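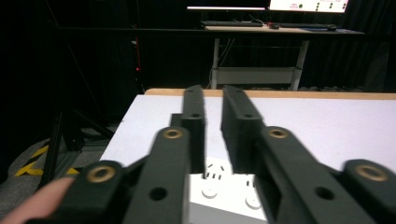
Section 4. Recording demonstrations with the hand-held gripper

The Lakow method trains a policy from demonstrations made by hand, with no robot arm in the loop. What the policy learns about contact depends on how the fingers meet the object in the recordings, so the approach needs to look the same from one demonstration to the next. Hold the gripper so that both black fingers point forward at the object and are still side by side when their ends come over it, as with the small white object on the table. Do not let the linkage arms touch the table top.

Before you start

Complete the clock and camera checks in Section 3. Load the Zerkmont task list on the recording computer and select one task. Each task in the study set has its own folder, and demonstrations saved to the wrong folder cannot be moved later.

4.1 Recording one demonstration

1. Place the object anywhere inside the work area. Change its position and angle between demonstrations.
2. Hold the gripper at the start height given in the task list, with the fingers open.
3. Start the recording. Keep still for one second.
4. Move to the object at a steady speed. Slow down for the last part of the approach.
5. Close the fingers, carry out the task, and open the fingers again.
6. Return to the start height and stop the recording.

Note: If you drop the object, stop and discard the recording. Do not pick the object up and carry on in the same file.

Caution: Keep your free hand out of the linkage while the fingers are closing.

4.2 Recording open-finger passes

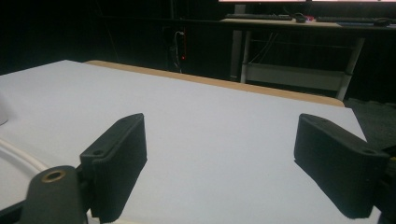
Photo: Arruda project documentation

An open-finger pass is a short recording in which the gripper moves over the work surface with the fingers spread wide and nothing between them. Passes give the model views of the table without a grasp.

1. Open the fingers fully.
2. Start the recording and move slowly from one side of the work surface to the other.
3. Tilt the gripper a little to each side during the pass.
4. Stop the recording and mark the file as "pass".

Record 4 passes for each task. Passes are not counted as demonstrations.

4.3 How many to record

The Arruda study set holds 567 demonstrations. After screening, 467 were used for training. Policies trained on the screened set did better on new object positions than policies trained on all 567, and most of the gain came on tasks with a narrow grasp. Plan for 70 demonstrations per new task, and screen them with the Doltetti viewer before training (see Section 5).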